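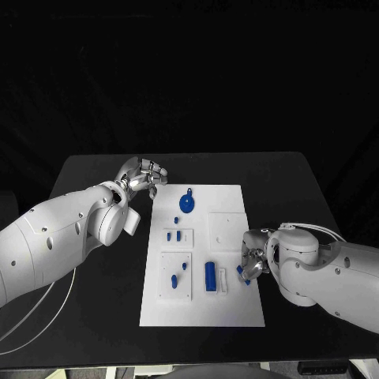 How I set up a layout board for small printed parts

I put together a lot of little kits at my worktable, mostly blue and white plastic bits, and for years I just tipped the bag out and hoped. Then a peg rolled under the radiator and I spent a whole evening on my stomach with a flashlight. Never again! Now everything gets laid out on a white board before I start building, and it has saved me so much grumbling.

What you need

A flat white board or a stiff sheet with a matte finish. Shiny ones bounce the lamp right back in your eyes.
A dark tabletop, or a dark cloth over whatever table you have.
Your parts, plus the list that came with them.
A couple of shallow trays (mine are from Kivono, but jar lids work fine).

Step 1: Clear the table and place the board

Wipe the table down first, because grit gets under the board and makes it rock. I lay mine the long way, with a short side facing me, so I can reach the far end without dragging my sleeve over everything. Leave a hand's width of bare table on each side — you'll want somewhere to park a part while you think.

I also like a plain dark background. Mine used to be a bookshelf, and you would not believe how well a small part hides against a row of paperbacks. A black curtain is cheap and doesn't distract the eye.

Step 2: Sort by color, then by size

Blue with blue, white with white. White parts on a white board sound like a terrible idea (I thought so too), but with a lamp off to one side they throw enough shadow to spot. If yours still disappear, put them on first and keep them in one corner.

Step 3: Lay things out in building order

I start at the far end and work toward me. Wheels, pulleys and other round pieces go down flat so they can't wander off. Tiny pegs get stood on end if they'll stay up, and they're much easier to pinch that way. Long angular pieces go last, near the edge, where I can pick them up without knocking over the small stuff.

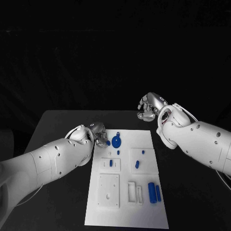

Step 4: Dry fit before you glue

Put the parts together loosely and turn anything that's meant to turn. On my last Rodon kit I did this 3 times before I noticed I had a spacer in backward, so take it slow. If a peg is tight, a light rub with fine sandpaper usually sorts it out, and 10 strokes is plenty before you try it again.

Step 5: Pack up from the near end

Work back the other way when you're done for the day, and put each group in its own bag. I write the step number on the bag in marker. If you have to stop halfway through, lay a box lid over the board and leave it where it is.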